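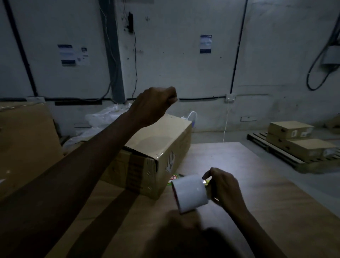

Veronika Bachmann would rather have fewer strips and better ones. Tape that goes over tape only sticks to itself, she told our group before we had taken our coats off, and a parcel that has been done three times over is usually one where the first strip went on badly.

5th February
By Ottilie Gasser
Filed under: Out and About / Trade Visits

The visit was to the packing room at Perkora, on the Wurnimwood estate, which opens its doors to small traders twice a year. I missed the December date because of my own Christmas orders and went to the winter one instead. I sell soap and candles by post from my spare room and pack everything myself, so I was mostly after ideas I could use on a kitchen table.

Perkora packs and sends goods for other people. You deliver your stock, they keep it, and they post it out when an order comes in. The building is plain, with bare walls, concrete underfoot and not much heating. Take a jumper.

We began with cartons. They arrive flat and are stood on edge against the wall until wanted. Ambros Oberholzer showed us how to square one up, fold the short flaps in first and press down the middle seam with the side of the hand before any tape goes near it. He runs the strip along the seam and a good hand's width down each end. For heavier goods he adds one across each end. I have been stopping my tape almost at the corner, and I now think that explains two returns I had in the autumn.

Cutters took up more time than I expected. Ambros keeps his in the same hand as the roll so that he never has to put it down and look for it. I tried this and dropped both. He said it takes a week or so.

Filling came next. Bachmann likes paper for anything with a flat base and saves plastic bags for reuse where the customer doesn't mind. Her test is to close the flaps and shake the box by your ear. If it rattles, open it again. My practice box rattled – a jar had slipped to one side – and had to be redone with another sheet down the gap.

There was a short talk about the fragile mark. The view at Perkora is that you should pack as if the carrier will never look at it. They still buy printed cartons, as customers like to see the symbol when the parcel arrives.

Afiq Entili went through prices at the end. Storage is charged by the shelf and there is a minimum of 73 parcels a month, far more than I send, so it isn't for me at present. He was straightforward about that and suggested I come back if things grew. Two others in the group, who sell tea under the name Meleo, stayed behind to talk terms.

Tea and biscuits were in the office upstairs. Places are free but have to be booked, and the group is kept small. Parking is at unit 5, round the back, and the sign for it is easy to miss – I drove past it and had to turn at the timber yard. The bus stops at the estate gate, with a ten-minute walk after that along a road without much pavement.

I bought a tape roll and a cutter from the trade counter on the way out. The next open day hasn't been announced.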